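22/07/2018

Up too early again. Third night of bad sleep, heat won't let go of the back room. Coffee, toast, no butter left. Must get butter.

Train to Stisley at 11, late of course. Sat backwards the whole way and felt sick past the reservoir. Read the same page of my book four times. Gave up and looked at fields. Everything yellow, even the verges. No rain since the start of the month and it shows.

Market smaller than last summer. The Prarnis stall is gone, the one with the good plums, just a gap and some string. Bought cherries from the other place instead, 15 for a bag that was half stalks. Too much. Ate most of them walking up the hill so I can't complain. Shirt ruined. Soaking it now, dont think it will come out.

Walked up to the old waterworks. Counted the steps, 146, same as always, I don't know why I check. Legs fine going up, terrible coming down. Left knee again. Should ring someone about the knee. Will not ring anyone about the knee.

Shade at the top, thank god. Two kids rolling down the bank over and over, shrieking. A dog asleep under the bench. Stayed around 14 minutes and then the flies found me.

Home by six. Post: gas bill, seed catalog, a card from the Laskowska library saying my book is overdue. It isn't, I took it back. Pretty sure I took it back. Looked under the bed anyway, found one sock and the good scissors.

Cold soup, rest of the bread. Windows all open, somebody down the street playing the same song on repeat, the slow Zombridge one. Quite nice for the first hour.

Tomorow: butter, library, water the beans before it gets hot. Write to my sister, really this time. Bed now.

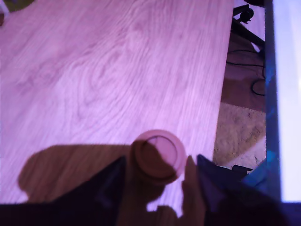 Not in bed. Got up to do the beans after all, couldn't stop thinking about them. Two buckets, feet soaked, much cooler out there. Now bed.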